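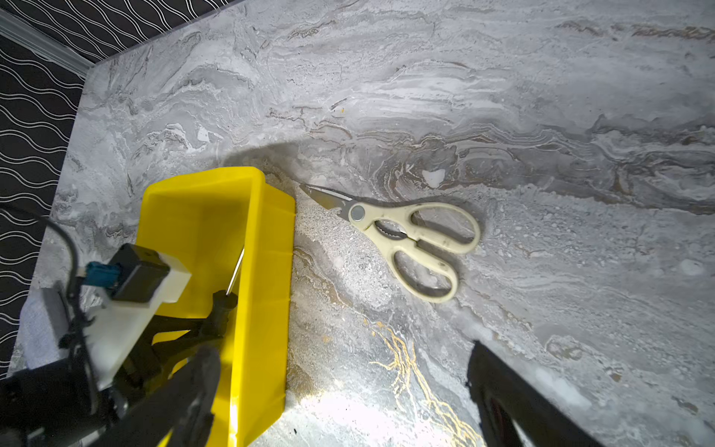
The Stone Counter: A Small Gallery

Welcome to the gallery page of my kitchen notes. I keep this page for people who like to look at countertops, and I know there are more of us than one would think. When I moved to Plidville, I looked at many kitchens before I chose my own, and the thing I remembered from each one was always the counter. Some were too shiny, some were too dark, and one was covered with so many appliances that I could not see it at all.

The counter on this page has a marble pattern, mostly gray, with white and some brown in it. I will call it "the stone" because this is how we say it at home. I do not want to start a discussion about what is the correct name. The wallpaper is black with thin white wavy lines, and I think the two go well together, although my first idea was a plain white wall. The roll of wallpaper came from a small shop in Zirberg and it waited in the closet until February, when I finally had time to hang it.

Yellow tray and scissors

A bright yellow tray on gray stone is the easiest decoration I know. I use trays of this kind for small things which otherwise travel all over the kitchen: clips, string, corks, the little bags of seeds. The plastic is simple to wash and the color makes me happy in the morning, even before coffee.

The scissors have cream handles, and the handles show some dark specks and smudges. I like scissors that look used. Between the handles there is a part with small metal teeth, of the type which is good for nuts or for a bottle. In my family we used this part more than the blades, mostly in winter, when my grandmother bought walnuts by the sack.

A word about cutting on the stone: please don't. I keep a board for this, and the scissors are for herbs, packages and the corner of the milk carton.

The pattern from close

The second picture shows the surface. It is easy to forget how much is going on in it when you come into the kitchen just to make a sandwich. In the upper part the thin brown and gray lines go in little waves, one over the other, like the layers you see on a cliff near the sea. On the right side the gray turns around itself in folded rings. My name for it is "the river corner," and visitors usually find it without my help.

There is also a long brown streak with a narrow white border, which goes at an angle near the middle. At first it disturbed me, and I planned to put a fruit bowl on top of it. Now I move the bowl away when I want to look – so I suppose I got used to it.

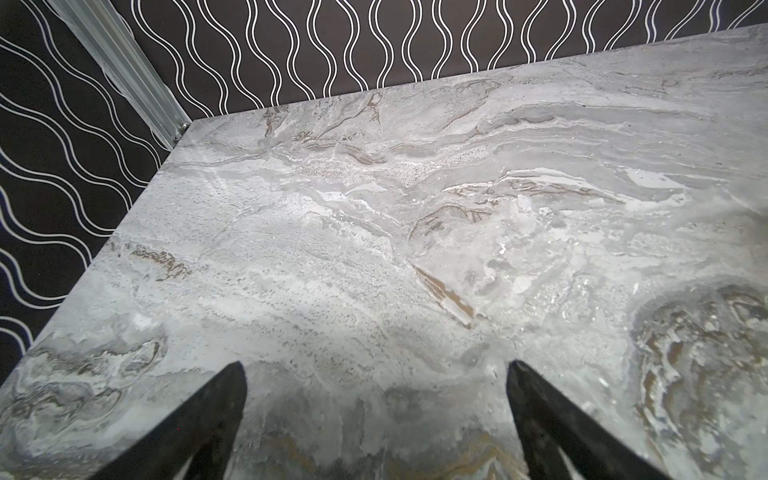

Gray layers, white veins and the brown streak near the center.

How I clean it

Several readers wrote to ask me about cleaning, so I put my routine on this page too. It is not special. I take a soft cloth, warm water and a small drop of dish soap, then a second cloth with clean water, then a dry towel. The whole work takes me 20 minutes, but I am slow and I also listen to the radio.

I do not use vinegar or lemon on it. I tried a spray from Mivum one time and did not like the smell, so I went back to the soap. Coffee I wipe immediately. With beet juice I run.

The dry towel is the important part for me. If I leave the water to dry alone, I see marks when the light comes from the side, and then I have to start again. I have 2 towels only for this purpose, and everyone in the house knows not to take them for the hands.

About choosing a pattern

If you are choosing a counter now, ask to see a big piece. The small sample which I got from Bunnag was the size of a postcard and showed only pale gray with one vein. From such a piece you cannot know that there will be brown, or rings, or a rough-looking white part with dark dots. Put the sample next to your wallpaper also, and look at it in the evening with the lamp on.

More pictures of the shelves and the window side will come to this page when I finish painting there. The paint is already bought, a warm white, and I only need a dry weekend with the windows open.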